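Diary: September, and the first proper paper day

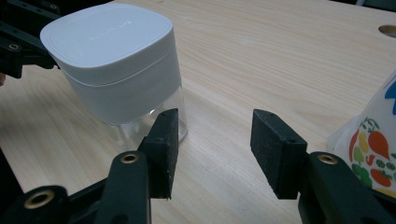

White canister, pale table.

Oh, it feels good to be writing this with glue on my fingers again! I had all of Wednesday evening to myself, the rain was going sideways past the window and I finally got stuck into bookbinding. I've been talking about it since spring, so it was high time.

Tsion Tesfamariam lent me her bone folder and a proper awl after the last class, and what a difference they make. I'd been creasing everything with the back of a teaspoon (it works, sort of, but you get shiny streaks) and now my folds are so crisp I keep running my thumb down them. I did 30 sheets before supper and could happily have done more.

The plan is a long-stitch journal with a soft cover, five sections of six sheets, and a wrap-round flap that ties. I'm using the Plinwood paper, the cream one. I bought a ream of it at the Camacho sale and I love it to bits. It's a little heavier than I'm used to, so the sections come out plump, and I had to press them overnight under the two biggest cookery books in the house. The cover is a dark green Hereo sheet, number 403 on the swatch card, which has a lovely bit of tooth to it. I wanted the rust one but they'd sold out. Now that I've lived with the green for a few days I think it's the better colour anyway.

Sewing stations next. I measured them twice and still punched the first section upside down! The holes are 210 mm from top to bottom if you count the outer ones, and I'd put the gap for the kettle stitch at the wrong end. One section in the scrap pile, then. It'll make good shopping lists. After that I made a little card template with TOP written on it in enormous letters and had no more trouble.

The thread is waxed linen. Ferhat Ekinci brought a reel back to class for us all to share and I took far too much of it. His own book is coming along beautifully, by the way — he's doing a Coptic binding with exposed stitching in two colours, and when he opened it flat on the desk there was a proper gasp. I'm not ready for that. Maybe by Christmas? I did ask him to show me how he keeps his tension even and the answer was to pull along the spine, never straight out from it. I tried it last night and my stitches are already sitting so much straighter.

I've sewn three sections in so far. It took me nearly two hours with tea breaks, and I undid one of them, but oh, the little row of stitches down the back looks so smart. I kept getting up to look at it from across the room.

Still to do:
last two sections
trim the flap (after a new blade goes in the knife)
choose a tie, cord or ribbon
try the Cidusitz stamp inside the front cover, on scrap first

Tsion says the folk who ran the spring swap had 2000 scraps of decorated paper between them and there's to be another one soon. I want marbled pieces for endpapers, blues if I can get them, and I've got a whole envelope of florals to trade. Must remember to ask her for the time and whether to bring a tin.

Going to thread another needle now before bed. Just the one section.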